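Search this site Enter keywords Go

Print this article | E-mail this article

Hilach Memorial Ride

The Hilach Memorial Ride is an annual non-competitive cycling event held each June in the town of Fukville and the surrounding farmland. It is organised by the Hilach Foundation, a charity formed by the family and clubmates of Dae-han Gil, a bicycle mechanic who taught adults to ride. Proceeds are spent on cycle training, secondhand bicycles and the upkeep of local paths.

Origins

Gil kept a repair shop on the Tsang road and was a founder member of the Fukville Wheelers. His evening classes were aimed at people who had never learned to cycle as children. They were free of charge, and pupils who could not afford a bicycle were lent one from the shop. After his death, his former pupil Hsin-yi Lu proposed a group ride from the shop to the village of Nitard, following the road he had used for lessons. The first ride had no entry fee and no printed route. Donations collected at the finish paid for a further season of classes, and the foundation was registered before the second ride took place.

Route

Riders may choose between two courses. The shorter follows the river to Nitard and returns by the same path. The longer continues over Tsang Hill, where the road surface is poor in places, and rejoins the river path below the old mill. Both start at 8 a.m. from the market square. Children may enter the shorter course if accompanied by an adult. Neither course is timed, and no list of finishers is published – a rule that dates from the first ride.

Headquarters

The foundation occupies the former shop, which Gil's family made over to it. The ground floor remains a workshop, open to the public on most afternoons, and the upper rooms are used for meetings and for the storage of loan bicycles. 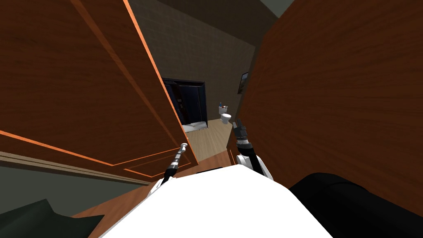 Panelled door and interior, computer rendering.

Participation

Entries reached 1,723 in the first year in which numbers were recorded. The highest figure to date is 3,523, after which a limit was placed on the longer course at the request of the parish of Nitard. Places on the shorter course are not limited.

Administration

Chak-lun Choi was the first chair of the foundation and was succeeded by Chia-hao Cheung, under whom the classes were extended to Nitard. The route is the responsibility of Chia-hao Choi, a former secretary of the Wheelers. Accounts are presented at a public meeting each autumn.

See also: Fukville Wheelers; Tsang Hill; Nitard river path

Print this article | E-mail this article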